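Last updated Saturday, May 25, 2024

Two of us drove out to Carnunbridge to see the shared workshop where Ayuba Darko's group is building Mirkeo, a home robot arm meant for picking up and tidying. The members have been at it since April.

Ayuba showed us the arm first. The base is bolted to a scrap steel plate and the shoulder motor came out of a Belto gate opener. It lifts a full mug, slowly. They have spent 292 dollars on parts, mostly bearings and wire, and the licence for the design software is shared among the members.

The arm learns from people doing the job by hand with a pair of grippers, and the group wants 2,000 short recordings before they train anything. They had 112 when we visited.
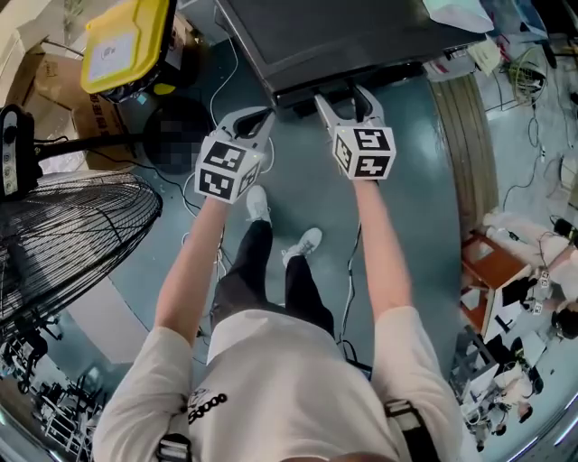
Each recording gets a colour tag in the logbook, green to keep and red to redo. Tetteh, the older program they used for sorting, kept losing files, so the tagging is on paper for now. Parking is at the rear of the building and the kettle is in the hallway. We plan to go back when the wrist is finished.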